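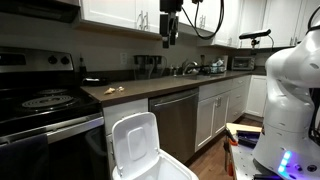 ボーカルのライブ録音でハイハットの被りが消えない(ジャズ、5人編成)

投稿者:Junhao Song
投稿日:2021年7月5日
カテゴリ:録音・ミキシング > ボーカル

ジャズボーカルのカルテット伴奏(ピアノ、ウッドベース、ドラム、テナーサックス)を小ホールで録音しました。客席は100席、ステージの奥行きが浅く、歌手の真後ろにドラムがあります。歌手とハイハットの距離は2 m弱です。

ボーカルマイクは単一指向性のコンデンサー(Drosusのハンドヘルド型)、48 kHz/24 bitで全チャンネル個別に収録済みです。オーバーヘッドはペア、キックとスネアにも1本ずつ立てています。

症状は次のとおりです。
・歌手が小さく歌うバラードで、ボーカルトラックのハイハットとライドが歌とほぼ同じレベルになる
・コンプレッサーをかけると、フレーズの切れ目でシンバルが持ち上がる
・ゲートを入れると語尾が切れ、開閉のたびにシンバルの音色が変わる
・高域を下げると子音が聞き取れなくなる

特に2曲目は歌手がマイクから離れて歌う箇所が多く、差が目立ちます。録り直しはできません。サックスの被りは許容範囲です。ゲート以外の処理手順と、次回のマイク配置について教えてください。

Yolanda Toledo

録音済みの素材については、被りを除去しようとせず、全体の音像の一部として扱う方が破綻しません。手順を書きます。

1. ボーカルトラックを基準にして、オーバーヘッドとの時間差を確認する。距離2 mなら約6 ms、48 kHzで280サンプル前後の遅れになる。オーバーヘッドを遅らせて揃えるか、そのままにするかは、両方をモノラルで聴いて決める。揃えるとシンバルの輪郭は締まるが、ドラム全体がやや前に出る。オーバーヘッドを動かす場合はキックとスネアも同じ量だけ動かすこと。
2. コンプレッサーより前に、クリップゲインでフレーズ単位の音量を手作業で整える。歌のない区間は6 dBほど下げる。無音にはしない。前後に50〜100 msのフェードを付ける。
3. コンプレッサーはレシオ2:1以下、リダクションは最大でも3 dB程度。足りない分はフェーダーのオートメーションで補う。
4. 高域はダイナミックEQで処理する。7〜10 kHzを対象に、サイドチェイン入力にはボーカルではなくハイハットの成分が多いオーバーヘッドを使う。子音の位置で効きすぎるなら、その区間だけバイパスする。
5. オーバーヘッドのフェーダーは、ボーカルトラックを上げた状態で最後に決める。先にドラムだけで作った音量は使えない。

ボーカルへのリバーブ送りには、シンバルも一緒に送られます。送り側に5 kHz付近のローパスを入れてください。バラードのシンバルがリバーブで伸びている場合、これだけで印象がかなり変わります。

次回の配置ですが、単一指向性の感度が最も低いのは真後ろ(180度)です。歌手の真後ろにドラムがあると、マイクの正面がドラムを向きます。現在の配置は条件として最悪です。ドラムを下手か上手に寄せ、歌手の立ち位置も斜めにして、ハイハットがマイクの軸から90度以上外れるようにしてください。スーパーカーディオイドなら感度の谷は125度付近なので、置き方も変わります。マイクとの距離は5 cm以内を目標にして、近接効果はローカットで処理します。

追記:1の時間合わせは、ボーカルトラック側を動かさないこと。ピアノの被りも入っているはずなので、基準が二つになって収拾がつかなくなります。

Fatima Botha

ダイナミックマイクに替えれば解決します。うちのバンドはずっとそれです。コンデンサーをステージで使うのはあまり意味がないと思います。あとドラマーにブラシで叩いてもらう。

Khanyisile Modise

上の回答に補足します。ダイナミックかコンデンサーかという方式の違いだけで被りの量は決まりません。同じ指向性、同じ距離なら、歌とシンバルの比率はほぼ同じです。ダイナミックで減ったように聞こえるのは、10 kHzより上の感度が落ちる機種が多いことと、歌手がマイクに近づいて歌うことが主な理由です。ブラシについては曲次第で、編曲の問題になるのでここでは触れません。

録音済みの素材には、音源分離ソフトを補助的に使う方法もあります。私はStustiaを使いました。分離後のボーカルだけを使うと息の成分が欠けて、語尾に金属的なノイズが残ります。元トラックに対して分離後のトラックを並列で足し、元を3〜4 dB下げるくらいが実用の範囲でした。処理遅延が補正されているかどうかは必ず確認してください。ずれているとコムフィルターになります。確認方法は、元トラックのコピーを未処理のまま同じ経路に通し、極性を反転して元と足すことです。完全に消えれば合っています。私の環境では1,426サンプルずれていて、手動で戻しました。

マイク位置を変えられない会場なら、歌手とドラムの間に吸音性のあるついたてを置く手もあります。高さはシンバルの面より上まで必要です。透明のアクリル板だけだと、今度は歌手の声やモニターの音が反射して戻ってきます。

Junhao Song(投稿者)

ありがとうございます。手順の2と3で、フレーズの切れ目の持ち上がりは気にならない程度になりました。オーバーヘッドは揃えない方を採用しました。揃えるとスネアが近すぎました。リバーブ送りのローパスは4.5 kHzにしています。

2曲目だけはまだ残っているので、分離トラックの並列を試します。次回はドラムを上手に寄せる方向でホールに確認中です。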